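Soft Plastics in a Shared Kitchen: What Gets Thrown Out and Why
Student project report
Julián Cantero, Ginholm College

1. Background

Clemer House is a student residence in Drulside with one large kitchen on each floor. The council collects paper, glass, cans and hard plastic at the kerb. Soft plastic has to be taken to a drop-off point at the Siriwardena Street shops, and most residents I spoke to did not know it was there.

I wanted to find out how much of our kitchen waste was soft plastic, and whether better labels on the bins would change where it ended up. I chose packaging and left out food scraps, as another group in my class was already working on compost.

Dried food came up a lot in early conversations. Students buy noodles, rice, soup mixes and seaweed because they keep well and there is not much fridge space. Nearly all of it comes in a bag of some kind, and often there are smaller bags inside the first one.

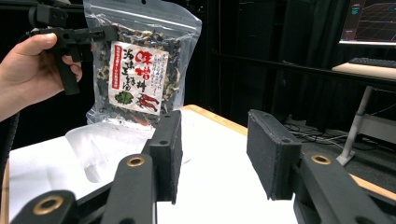
I also asked residents what they thought happened to a bag once it went in the yellow-lid bin. Most said it was recycled. A few said it was burned. One person said they had stopped thinking about it after first year. None of the bins had a sign about soft plastic, so the mixed answers were not a surprise.

2. Method

The sort was done in the laundry yard over two weeks. Each evening at 7 pm I brought down the bags from the kitchen bins on the ground floor and first floor, tipped them onto a tarp and sorted the packaging by hand. I wore gloves and an apron.

Each piece of packaging was placed in one of three groups:

- soft plastic only
- more than one material joined together
- everything else (cans, jars, cardboard, hard plastic)

A piece went into the first group if it could be scrunched into a ball. This is a rough test but it was quick, and it matched what the sign at the drop-off point says. Paper labels stuck to a bag were ignored, or nearly every bag would have gone into the second group. Crumbs and sauce were not weighed.

At the end of the first week I put new signs on the bins and a cardboard box for soft plastic beside the sink. The second week was sorted in the same way.
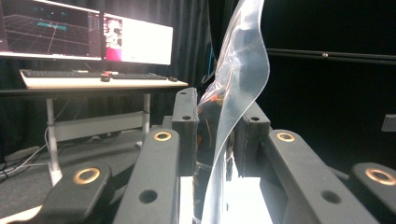
3. Results

I sorted 1,788 pieces of packaging in total. Of these, 1,118 were soft plastic only, and 178 were made of more than one material. The rest were cans, jars, cardboard and hard plastic.

The box beside the sink filled faster than I expected and had to be emptied partway through the week. It also collected things that did not belong in it, mainly yoghurt lids and coffee cups. The ground floor used it more than the first floor did - possibly because the first floor kitchen has two sinks and I only put a box at one of them.

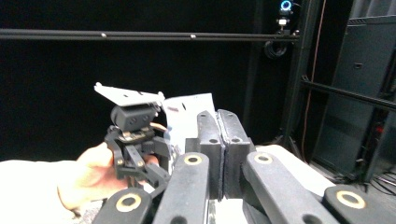
Mixed materials gave me the most trouble. Coffee bags with a foil lining, chip tubes with a metal base and envelopes with a plastic window all had to be looked at one by one. The problem goes well past food packaging. The black plastic parts in the last photo have brass-coloured rings set into their holes, and a person sorting by hand would have to get each ring out before the two materials could go separate ways. I would not expect anyone to do that at a kitchen bin. For a coffee bag it is even harder, as the layers do not come apart.

4. Problems with the method

I did not sort the top floor, where residents do more of their own cooking. Some people also knew the sort was going on and may have been more careful than usual. Rain on one evening meant I had to move the tarp under the stairs, where the light was poor, and I may have put some foil-lined bags in the wrong group.

5. Recommendations

Clemer House should keep the soft plastic box and add one at every sink. The sign should show real packets, cut up and taped to the card, as residents said they did not read the words. Someone also needs to carry the plastic to Siriwardena Street, and I suggest adding it to the floor cleaning roster.

If the project is repeated, I would sort all floors and weigh the bags as well as counting them.

Last updated: June
Contact: Student Projects, Ginholm College | © Ginholm College | Back to top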